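Dravivar (video game)

Dravivar is a cooperative puzzle game developed by the small studio Konden and published by Contreras. 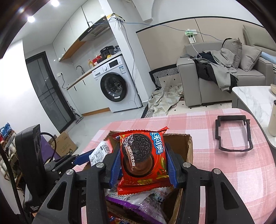

Tonantzin Valdovinos called it the first co-op game in years that made her want to phone her partner back after the credits, and wrote that the bell tower level alone was worth an evening. Plenty of players seem to agree, and the game has kept a lively following ever since its release on Wednesday, March 8, 2023.

Setting and play

The game takes place in Drendenberg, a mountain town where every clock runs at its own speed. Two players share the town but see different hours of the day, so a gate that stands open for one may be locked for the other. Talking is the heart of it, and the best puzzles (the flooded library is a wonderful one!) can't be solved until both players describe their streets out loud.

There are 18 chapters, and 5 of them can be played in any order. A hint system was added in December, along with a slower mode for younger players.

Name dispute

Konden first announced the game as Drendenberg, after its setting. A board game maker had already filed for a similar title, and the studio switched to Dravivar, the name of the river that runs through the town. Fans took to it quickly, and the old name survives as the title of the opening song.

Speedrunning

Runs are done in pairs, usually over voice chat. The most popular category skips 6 chapters by way of the ferry glitch, which Konden has happily left in the game.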